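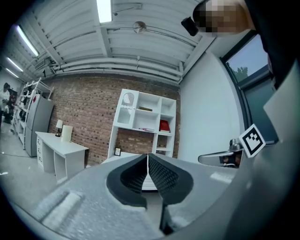 Tickets > Collection > Hiltholm site > Gripper width drops to zero mid-episode

2 min read

Opened 1 Mar 2021 by Catríona Mac Mathúna. Unit 2, hand-held. Width signal goes to zero for a stretch then comes back, no error in the recorder. 30 episodes from the shelf task affected out of 200, so the batch can't go to training as is. Thought it was the tag at first – it sits tilted just above the metal lever and I figured the tilt was throwing the reader off. Fingers meet fine in the middle, only a thin seam between the pads when closed, so closed really is closed. Lights on overhead, same as every session.

Tried so far:
- restarted recorder, no change
- reprinted tag, same size, no change
- swapped cable with unit 9 – dropouts still on unit 2
- recalibrated open/close twice. Second time it held for the morning then went agian

Olanrewaju Okeke: which recorder build? Bakel had a bug where a missed reading got written as zero instead of blank. Looks the same as closed in the data, the model will learn to grab at nothing.

Catríona: older Bakel, whatever was on the laptop. Will check.

Catríona: ok it's the old one. Updated. Zeros are now blanks, so the readings really are getting missed, just labeled right. Still want to know why.

Sándor Hegyi: do the misses line up with fast wrist turns? We had that at Otton, exposure too long, tag smears. Try shorter.

Catríona: yes mostly turns. Shortened exposure, ran 9 test episodes, no blanks. Picture a bit darker but usable.

Olanrewaju: don't patch the 30, re-record them. Filling gaps by hand took longer last time and Giorgia had to throw half out anyway.

Catríona: fine. Need the shelf reset same as befor, will ask Fiorella for the layout sheet. Leaving this open til the redo is in.

Status: waiting on re-record
Assigned: Fiorella Valentini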